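Jaw trials move on to the bedding set

The gripper comparison that started in March has finished its first block, and Kelly Guimarães asked for a write-up before the budget meeting. It covers the handhelds only. The bench arm gets its own item once the new controller is in.

For anyone who missed the last issue, we are choosing one jaw for the whole soft goods program. Three were on the shortlist. The Prurna is the wide, curved jaw most of you have already used in training. The Griltard is a narrow pinch jaw with a rubber insert. The Trerard is the parallel one with the long stroke, which Gilmar Rangel has been pushing for since last year and which arrived in time for the last part of the block.

Each jaw was put through the same tasks by the same operators: pick a single layer, pick an edge, carry, lay flat, fold in half, fold in thirds. A pick was scored as clean, double (more than one layer came up) or dropped. We stopped at 1,462 scored picks. The plan had been 2,000, but the Griltard insert wore through and the spares were held up at Peixoto's warehouse, so Gilmar called it there. Riku Matsuda kept the score sheets and has put them in the shared folder under the jaw names, with the comments column left in as people wrote it.

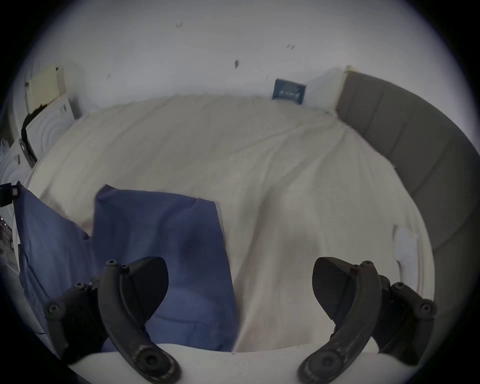 Jaw shape was the thing operators had the strongest opinions on. A broad jaw is forgiving. You can come in a few degrees off and still close on something, and over a long session your wrist thanks you for it. The cost is precision on a flat surface, where a wide pad wants to press the fabric down before it closes. Cloth that is already folded over on itself, like the blue piece lying on the cream duvet, is a fair test of that, because the aim is to take the top layer and leave the one underneath alone. The Prurna had more doubles on folded stock than the Griltard did, and Riku's notes put nearly all of them down to operators closing before the jaw had settled. Valdir Portela disagrees and thinks it is the pad. He has asked to repeat the folded tasks with a thinner pad fitted, and that has been approved.

The Griltard did well on single layers and poorly on anything heavy. A dry hand towel was no trouble. A bath sheet picked by the corner slid out of it often enough that two operators began taking a deeper bite without being asked, which muddied the scores for that task. We have left those picks in and flagged them. If you are reading the sheets, look for the D in the last column.

The Trerard had the fewest drops of the three. It is also the heaviest, and it shows by mid-afternoon. Thaís Cavalcanti ran it for a full session and reported that her placing got worse in the last hour while her picking stayed the same. We would like to see that from a second operator before drawing anything from it. The long stroke is handy for bunched fabric and a nuisance close to a wall or a headboard, where the fingers need more room to open than you expect.

Cameras were the other half of the block. The wide lens on the tool gives a view of both jaws and most of the work surface in one go, and it bends straight lines badly toward the edges. That bothered some of us more than others. Once the calibration file is loaded, the centre of the view is good enough to place a fold line by, and the outer part is only useful for knowing what is nearby. The operator-height view is much easier to judge a fold from afterward. Thaís scored the same folds from both views and changed her mind on enough of them that we now score every fold from the higher one and keep the tool view for grasp timing.

Calibration still takes too long. The file has to be redone whenever the lens is cleaned or knocked, and one morning went entirely on that. Valdir has a printed target stuck to a piece of board that speeds it up, and he is making a second one for the other bench.

Two-handed work came last. Folding a shirt with one gripper is possible, slow and not very interesting, so the garment tasks were all done with a pair. The method we settled on is to take both ends of the hem first, draw it straight, and only then lift. Operators who lifted while drawing it straight got a twist in the body of the shirt and had to lay it down again. Keeping the two grippers level matters less than we thought. Keeping them the same distance from the body matters a good deal more – let one hand drift forward and the fold lands crooked.
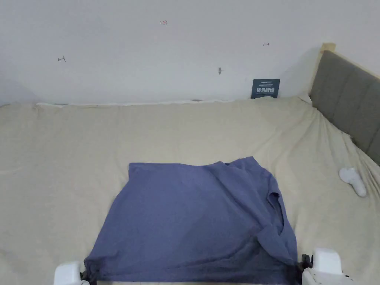
Will everyone have to change over to the same jaw?

The aim is one jaw for all soft goods work by the end of the next block, with the current ones kept as spares. Benches that handle only rigid items stay as they are. If the Trerard is chosen there will be a shorter session length to go with it, and Kelly will send the roster out before anything changes.

On cost, the Prurna with thinner pads comes in at $900 a pair fitted, and that is the only quote we have in writing so far. Peixoto has promised figures for the other two. The Griltard inserts will need to be priced as a consumable, going by how the first set wore, and Gilmar wants that shown on its own line in the comparison.

The next block repeats the folded-stock tasks with the thinner pad, adds fitted sheets, and puts a second operator on the Trerard for a full session. Fitted sheets were left out the first time at Riku's request. He has since written a scoring rule for the elastic corners, and it is in the folder for comment.

Operators are still needed for the morning sessions. You don't need to have used a two-handed setup before, but you do need to have done the handheld induction. Put your name on the list outside the bench room or let Thaís know.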